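Cleaning a Metal Spork and a Shaker Cup

Hard water leaves spots on metal and a sour smell in plastic. You need dish soap, white vinegar, a bottle brush and 2 soft cloths.

1. Wash the spork

Use warm soapy water and work the cloth between the tines. Dry it right away, then rub the bowl until it shines. 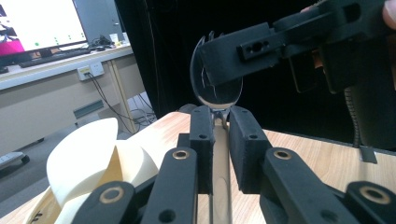 2. Clear the table

Wipe the wood along the grain with a barely damp cloth, then with a dry one. Skip the vinegar on wood.

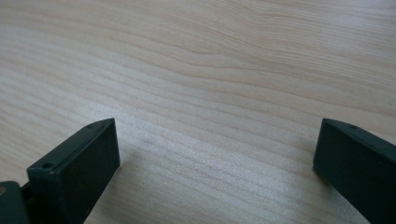

Let the surface air out while you mix 100 ml of vinegar with the same amount of warm water for the cup.

3. Soak the shaker cup

Pour the mix in, close the lid and shake. Flip the spout cap up and run the brush around the opening, where old powder collects.
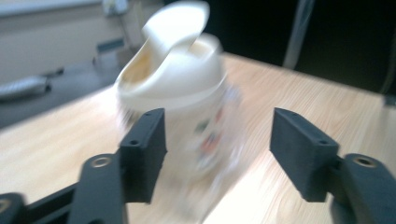
Leave it for over 2 hours if the smell is strong. Rinse well and store the cup with the lid off. Printed cups should stay out of the dishwasher.

Updated March 29, 2024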